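Jilutari Wine Circle
Minutes of the members' meeting, 28/02/2024

Present: Pallavi Shukla (chair), Hemant Nautiyal, Mohit Grewal, Pramila Tyagi, Harish Awasthi (minutes)

1. Previous minutes
Approved with one fix: the Stondach red we loved in the blind tasting was the Syrah, not the Merlot. Sorry, Mohit!

2. Spring tasting
Pallavi has confirmed the upstairs room at Sandhu for April, and everyone is thrilled — it has big windows and a proper sink for rinsing glasses. Tickets are capped at 70. We will pour seven wines, starting with the two Stondach whites and finishing with the late-harvest Riesling that Pramila has been raving about since the fall (she brought a bottle, and she is right, it's wonderful).

Hemant asked if we could serve the reds a little cooler this time. Agreed by all.

3. Money
Balance stands at $2,294. Mohit asked for $600 to buy wine for the tasting. Moved by Pramila, seconded by Hemant, passed. Glass rental will be a separate request once Mohit has a quote.
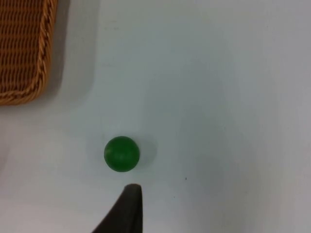

Green ball and wicker basket on the white tabletop.

4. Gromance vineyard visit
Harish spoke with the winemaker at Gromance, who is happy to walk us through the old Grenache block and then open barrel samples in the cellar. What a treat! The barrels are from two different coopers, so we can try the same fruit side by side. Carpool list to go out by email. Closed shoes, please, and no perfume in the cellar.

5. Newsletter
Pallavi would love more short tasting notes from members, beginners very much included. Hemant offered a piece on rosé with grilled food. Pramila will write up the Riesling.

6. Other business
Mohit still has two decanters from the holiday dinner and would like their owners to claim them.

Actions
Pallavi: send deposit to Sandhu
Mohit: order wine, get glass rental quote
Harish: Gromance carpool email
Hemant, Pramila: newsletter pieces

Meeting closed, and the rest of the Riesling was shared.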